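Okay, robot hand saga, a thread. I said I'd write up what went wrong at Prultesby this week and I have coffee now, so here goes (1/9)

The job is dull on purpose. Reach over the table, close the hand on a black plastic adapter, lift, put it down, go again. We wanted 300 clean grasps in a row before anything moved over to the Rovstead bench. We got to 276! (2/9)

On 277 the thumb stopped dead halfway closed and the other fingers kept right on going. The part shot out sideways, hit the wall and rolled off the table. I yelped. Loudly. There may be a recording (3/9)

The part I really don't like: no fault showed up anywhere. The controller thought the grasp was fine and went on to lift a handful of air, very gently, and set it down again. It did that 3 times before I hit the stop (4/9)

First guess was the thumb motor. Swapped the whole hand for the spare, same stall after 20 cycles. So that was an afternoon gone, plus one stripped screw I'm still mad about (5/9)

Then I wiggled the cable while watching the thumb position readout and the number just froze. Let go and it came back. Bad connector! The software was holding the last good reading and treating it as live (6/9)

Which is a safety problem, and I've written it up as one. A stale reading should stop the arm. If my fingers had been near that part I'd be typing this a lot slower (7/9)

So, new connector on order from Lirstead, and a change going in so that any finger reading older than 30 milliseconds trips a stop. Until both are done it's slow speed only and hands off the table while the arm is enabled. Yes, that includes me (8/9)

Also renamed the test log from "final" to "final_thumb_ugh", sorry to whoever has to search for it later. If you run the Buthelezi wrist kit with an outside cable, go check what your code does when a reading goes quiet. More when the connector shows up (9/9)

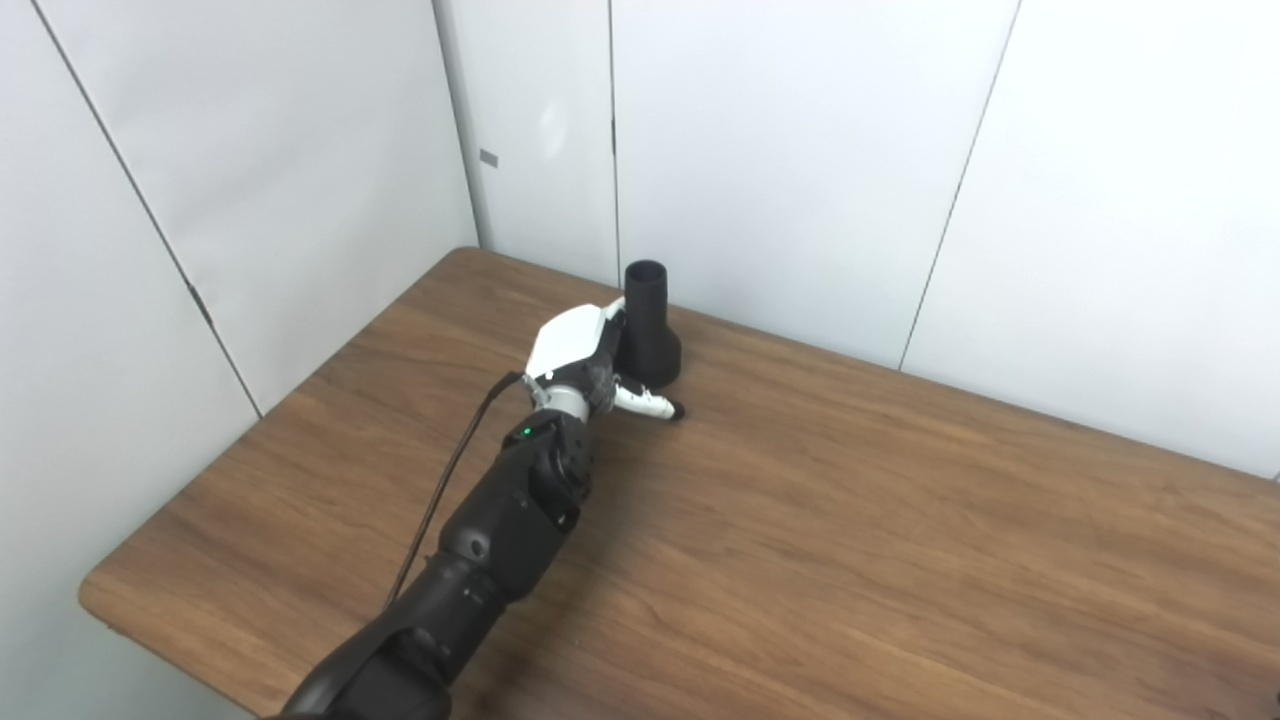 Hand, cable and the adapter, on the test table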